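Sexta-feira, 19 de setembro

Voltei da sessão pública sobre a morte do rapaz na esquadra de Wanthorpe com a impressão de ter ouvido duas horas de gente a falar de outra coisa. Falou-se de formação, de protocolos, de «lições a retirar». Do rapaz falou-se no princípio, para o minuto de silêncio, e depois a mãe foi convidada a sentar-se na primeira fila e ali ficou, calada, enquanto os outros se felicitavam por a terem convidado.

O Dezső Lakatos foi o primeiro orador. Conheço-lhe o discurso de cor, já o ouvi em junho e já não me convenceu em junho. A tese é simpática: uma polícia que se pareça com a cidade que policia comporta-se melhor. Mostra os números do recrutamento, mostra um gráfico que sobe, e a sala respira de alívio. Ora o agente que estava de serviço naquela noite entrou precisamente por essa via. É filho de imigrantes, cresceu a três ruas da esquadra, fala a língua do bairro. Foi apresentado à imprensa local, quando vestiu a farda, como prova de que as coisas mudavam. Agora ninguém sabe muito bem o que fazer com ele. Uns querem que seja castigado depressa, e desconfio da pressa, porque houve outros antes dele, de apelido mais antigo na terra, que passaram por inquéritos longos e discretos e acabaram transferidos. Outros querem que não seja castigado de todo, por isso mesmo. A associação de comerciantes juntou 300 assinaturas a seu favor e pôs a faixa à porta.

Percebo o argumento das assinaturas e não o assino. Dizer que os outros escaparam é uma boa razão para reabrir os processos dos outros. Não vejo como possa ser uma razão para fechar este. Mas quando tentei dizer isto, no período das perguntas, um senhor atrás de mim murmurou que eu falava assim porque não era dali. Moro em Wanthorpe há 30 anos. Guardei a resposta e fiquei irritado comigo por a ter guardado.

A Irén Hajdu falou a seguir e foi a única que me obrigou a tomar notas. Disse que a comunidade está a ser chamada a escolher entre dois lutos — o da família do rapaz e o da família do agente, que perdeu o emprego e deixou de sair à rua — e que quem beneficia dessa escolha não estava na sala. Até aqui, muito bem. Depois pediu solidariedade, e é sempre neste ponto que me perco. Solidariedade de quem, em torno de quê? A palavra apareceu tantas vezes que deixou de pesar. Se a solidariedade significa que a mãe do rapaz tem de ouvir com paciência os signatários da petição, então é uma solidariedade que se paga sempre do mesmo bolso.

Anotei também que a Idomia, a empresa que forneceu o programa de formação, tinha lá uma pessoa. Distribuiu um folheto. Segundo o folheto, 100 por cento dos agentes de Wanthorpe concluíram o módulo sobre uso da força. Não duvido. O agente também o concluiu. Dobrei o folheto e escrevi no verso a lista das compras.

O Filladus, o jornal, quer de mim um artigo de opinião até segunda. Pediram «uma voz equilibrada». Já sei o que isso quer dizer: um parágrafo para cada lado e uma frase final sobre a esperança. Respondi que ia ver. A Virág, quando lhe li a mensagem ao telefone, riu-se e disse que eu era a pessoa menos equilibrada que ela conhecia, e que escrevesse na mesma.

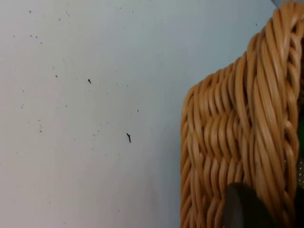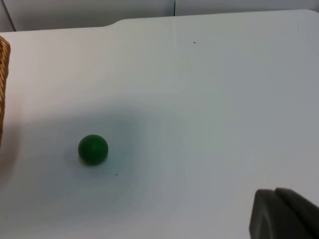 O relatório preliminar foi publicado ontem e li-o antes de me deitar, com um lápis na mão. Tem páginas inteiras sobre a cronologia das chamadas e um parágrafo curto sobre os minutos que interessam, escrito na voz passiva: «foi aplicada força», «foi solicitada assistência». Quem aplicou, quem solicitou, quanto tempo depois, nada. É uma prosa lisa como um tampo branco, e quem a lê de longe dá-a por limpa, mas aproximando os olhos aparecem as migalhas escuras, uma hora que não bate certo, um adjetivo que mudou entre versões. Não sei se essas migalhas provam alguma coisa. Posso estar a ver o que quero ver, já me aconteceu com outro inquérito e tive de me retratar por escrito.

À saída cruzei-me com a mãe junto ao bengaleiro. Não lhe disse nada de jeito. Perguntou-me se eu era jornalista e respondi que não, o que é quase verdade. Disse que lhe tinham prometido uma cópia do relatório em papel e que ainda não chegara. Fiquei com a morada dela e vou imprimir-lha amanhã, as folhas todas, sem as minhas notas a lápis.

Quanto ao artigo, tenho um título riscado e a primeira linha, que começa pela petição. Talvez devesse começar pelos inquéritos antigos. Tenho de pedir à Irén as datas, ela guarda tudo em pastas.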